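## Galik says its Limudik drone hit every target. The range log is harder to read

Galik, the defense contractor, says its Limudik loitering drone has passed live-fire trials, striking 17 of 17 targets on a coastal range in May. The company released a two-page statement on Friday and took no questions.

According to the statement, the drones were launched from the back of a moving truck and flown against mock-ups of armored vehicles, a radar trailer and a fuel dump. Galik calls the result "complete confirmation of the design." It does not say how far the drones flew, what the wind was doing, or whether any of the mock-ups were moving when they were hit.

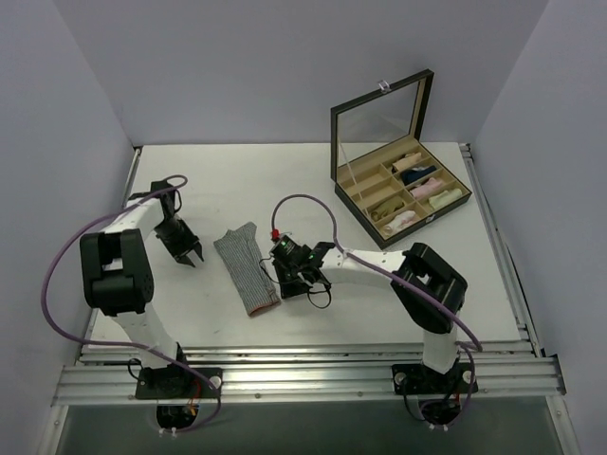 Those are not small gaps. A drone that finds a parked target on a clear morning, with its coordinates loaded before launch, has shown that it can fly to a point on a map. Army buyers have been paying for that for years. The Limudik is being sold on the promise that it can pick out a vehicle by itself after its radio link has been jammed, and jamming gets one sentence in the statement: the trials took place "in a complex signal environment."

Dong-hyun Oh, a retired artillery officer who now writes on procurement, said the phrase could cover almost anything. "A phone mast is a complex signal environment," he said. "Tell me which bands were jammed, at what power, and for how long. Then we can talk about 17 out of 17."

There is also the question of how many drones were fired. The statement counts targets and leaves out launches. Drita Tomić, an analyst at the research firm Fludolo, said she had asked Galik for the number twice and had been sent the same brochure both times. If 2 drones were assigned to each mock-up, she said, the hit rate looks very different, and so does the bill.

Price matters here. The order under discussion is for 436 drones, with the first batch due 14 months after signing. Galik has missed delivery dates before, most recently on the Hyun ground launcher, which reached its first unit without a working reload system and went back to the plant.

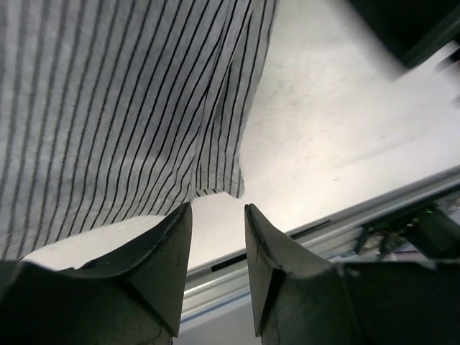

Galik's spokesman, Do-yoon Moon, said in a written reply that full results had been shared with the customer and that publishing them would help "those who wish to defeat the system." He would not say whether the army had its own observers on the range. The reply went on at some length about durability, saying the airframes had been dropped, shaken and frozen and had come through "without visible wear." That is a strange thing to boast about. Plastic and metal parts that get used pick up marks, like the faint scuffs and tiny scratches on the black gripper fingers shown here, and a hairline crack can matter a good deal more than a scratch. A test report would say where the inspectors looked and what they found. Moon's reply gave neither.

Bit-na Jeon, who sits on the parliamentary defense panel, said she would ask for the launch count and the jamming data before any vote on the money. Her colleague Dae-han Cheon supports the purchase and said the panel should "trust the people who were there." He was not there himself, his office confirmed.

The army has declined to comment on the trials. It has not said when it expects to sign.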